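Build the boring robot first

Sollar, the workshop where I rent a bench, has a shelf for unfinished projects. In May I went along it and found that most of the robots on it had stopped at the same stage. The arms were built, the motors turned, and somebody had filmed them waving. Then they went on the shelf.

I think home builders pick the wrong jobs. We choose tasks that look good in a short clip, such as pouring a drink or stacking blocks, and we set up the table so the task can't go wrong. A machine that does one trick on a bare bench has taught its builder how to clear a bench. I would sooner see people start with laundry.

Laundry is a poor subject for showing off. It is slow, and a visitor who watches for ten minutes will go and put the kettle on. But cloth is a hard material for a machine in a way that blocks are not. It has no fixed shape, it sags between two grippers, and a crease that wasn't there a moment ago changes where the edge is. Trousers are worse than towels. They have legs that cross over, a waistband that is thicker than everything else, and cords that hang out and get caught.

My own build is called Rukine. It has two arms on one base, and I work on it on Wednesday evenings and whenever else I can get the bench. The first gripper I made closed too hard and pulled the cloth along with it. The second let go of anything heavier than a tea towel. I am on version 4 now, and I expect to make another before the winter.

People at the workshop tell me to buy a finished arm, and there is a case for that. The Gradent kit would have saved me months. It would also have hidden the part I wanted to learn, as the software that comes with it decides how hard to grip and won't say why. If all you want is folded clothes, do it by hand. A pair of trousers takes a few seconds. If you want to understand why a machine finds it difficult, you have to be able to take the gripper off and file a bit away.

There is a money side too. A shared workshop makes this sort of work possible because the costs are spread out. I pay 30 pounds a month for the bench, the tools and the use of the printer. Grajales, the unit next door, asks for more than that and locks up at six. I could not do this in my flat, where the only flat surface is the one I eat from.

What I would ask of other builders is small. Publish the dull sessions. Write down which garment you used, how it was laid out at the start, and what the arms did when the cloth slipped. Leave the wires in view. A log of 3 failed attempts at a trouser leg is more use to me than a polished video with music on it, and it takes less time to make – you have done the work already, so you only need to save it. 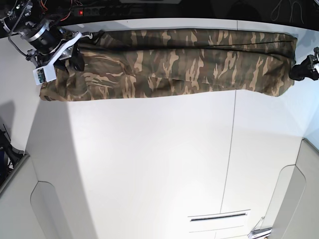

The same goes for the parts list. Mine is pinned up by the bench, with the screws I ordered in the wrong length still on it, and anyone at Sollar is welcome to copy it.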